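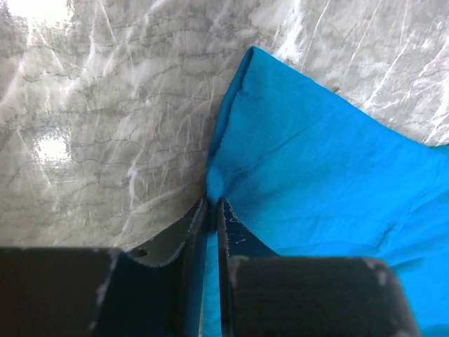 Figure 4. Gripper fingers closing around a fold of turquoise cloth, wrist view.

4. Recovery of the Furken source code

4.1 State of the material

The adventure game Furken was developed by the small studio Uklow, which closed before the game received its second revision. The material we worked with was given to the Eludis archive by Přemysl Oravec, who wrote the parser and most of the room scripts. It consists of 8 floppy disks, a ring binder with printed listings, and a folder of letters between the studio and its distributor. The disks carry handwritten labels, but the labels do not always agree with the contents. One disk marked as "sound" contains an early version of the parser, and the sound driver was found on a disk with no label at all.

Before any reading was done, the disks were stored for a period in the archive room so that they could take the temperature and humidity of the building. Each disk was then read at the level of magnetic flux and not only at the level of sectors. This is slower and produces large files, but it allows us to repeat the decoding later with other parameters, without touching the disk again. For one disk, this was important. The outer tracks gave checksum errors in every sector-level attempt, and the correct data could be obtained only by combining the flux readings of several passes.

After the removal of exact duplicates, the collection contained 900 files. The majority are script files in the language that the studio made for itself. The remaining files are assembly sources, pictures in a packed format, batch files for the build, and some private documents of the developers. The private documents were separated at once and are not part of the published set.

4.2 Ordering of the versions

The developers did not use a version control system. They copied a directory to a new disk when they felt that a stage was finished, and they kept working on the old directory also. As a result, the same script can exist in several states, and it is not evident which state is the newest one. File dates are of limited help. The clock of at least one machine was not set, and many files therefore carry the default date of the operating system.

We ordered the versions by content. For every script, the differences between all its states were computed, and we looked for changes that can go in one direction only. The correction of a spelling mistake in a dialog line is a good example: it is unlikely that a developer puts the mistake back. A renamed variable is weaker evidence, because names were sometimes changed and later restored. When the evidence was in conflict, the printed listings in the binder were consulted. The listing of the parser is 3000 lines long and carries corrections in pencil, which let us place it between two of the states on disk.

The order was then shown to Oravec, without our reasoning, and he was asked to comment on it. He agreed with most of it. In the harbor chapter he remembered a different order, and his explanation was convincing: the chapter had been shortened for a demonstration and the full text was put back afterwards. Our rule about one-directional changes had failed there, and we marked the chapter as uncertain in the published table.

4.3 Rebuilding the game

A source collection is of more use if it can be shown to produce the released program. We tried to rebuild the two executables of the first revision with the original tools inside an emulator. The assembler was available from the archive. The script compiler was not, and only its source was present, in a state that did not compile. The missing part was a small table of opcodes, which had been generated by another program and never saved as text.

The table was reconstructed with Zeman, a disassembly tool written at our department. Zeman compares the bytecode of a finished program with the scripts which are supposed to have produced it, and proposes the meaning of each unknown code. A person then accepts or refuses the proposal. Most of the codes were clear after the first chapter. The codes for timed events remained difficult, as they occur rarely and always close to each other.
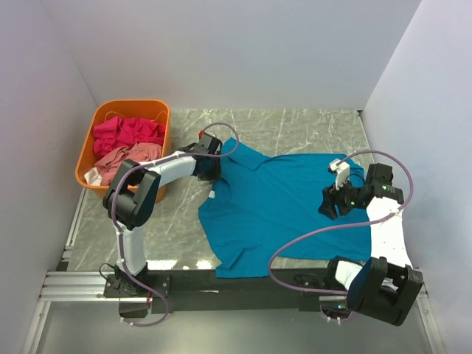

Figure 5. Teal-blue polo shirt on the work surface, with an orange basket of garments in the upper-left corner.

With the reconstructed table, the main executable could be built and is identical to the released one except for 2 bytes. Both are located in the header and hold a value that depends on the memory of the building machine. We consider this difference to be without meaning for the behavior of the game. The installation program could not be built identically. Its source belongs to a later state than the released program, and no earlier copy was found on the disks or in the binder.

4.4 Rights and publication

The legal situation was less simple than the technical one. The distributor had the right to sell the game, but the letters in the folder show that the code itself stayed with the studio. After the closing of Uklow, the rights returned to the persons who wrote the single parts. Oravec gave written permission for his own parts. The composer of the music could not be reached, and the music files are therefore kept in the closed section of the archive, where they can be consulted on request.

The open part was placed in the Eludis catalog on November 23, 2023. It includes the flux readings of the disks, the decoded files, the table of versions with our remarks, and the build instructions. Comments in the source were left as they are, also where they contain rude remarks on the distributor. Only telephone numbers and home addresses were replaced by a fixed string of the same length, so that the offsets in the files do not change. The replaced places are listed in a separate file next to the build instructions.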